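Category: Bench Arms > Simulation Cells > Setup and Care
Posted October, by the Grallora product desk

Grallora Sink Cell, simulated kitchen package

The Sink Cell is a ready-built virtual work cell for one arm and a multi-fingered gripper. It loads into your existing Grallora licence as part number 3048 and comes with the counter, basin and loose items already placed. Colours and textures can be changed in the scene file.

Load the arm first, then the counter, then the loose items. Run the contact check before any grasp program. If the arm reports a collision at rest, raise the base in small steps and run the check again.

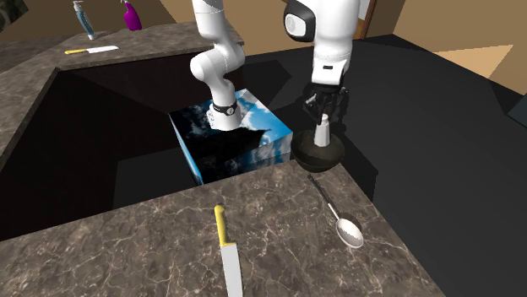

Gripper at the white cup in the black bowl, with the textured box in the sink.

Finger contact settings are kept in their own file, so an update won't overwrite them. Keep a copy anyway. If the fingers jitter on a small item, lower the grip force to 85 and restart the physics engine. Missing textures are usually a path error; point the folder back to your Modovham library and reload.

Joint limits should be checked after every version change. Replacement gripper models are listed under part number 472, and the Brito and Goh wrist adapters both fit without edits to the arm file.

Licence: single seat or lab. Price on request.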